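Stustero pauses kitchen robot trial in Endwood after gripper fault

ENDWOOD, September - Stustero has stopped the trial of its Khamphan kitchen robot after the gripper lost its hold on a dish 3 times in one shift. Nobody was hurt.

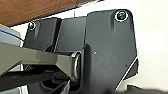 The first check points to play in the gripper linkage, but the cause is not confirmed yet. The robot also needed around 15 seconds to report the fault. Our limit is 2 seconds - this delay we take very seriously.
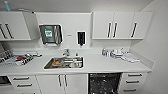

All work at the sink and the dishwasher will be done by hand until the repair is tested. Our partner Nustero will run 60 test grips before the trial starts again.

Press contact: Stustero press office, Endwood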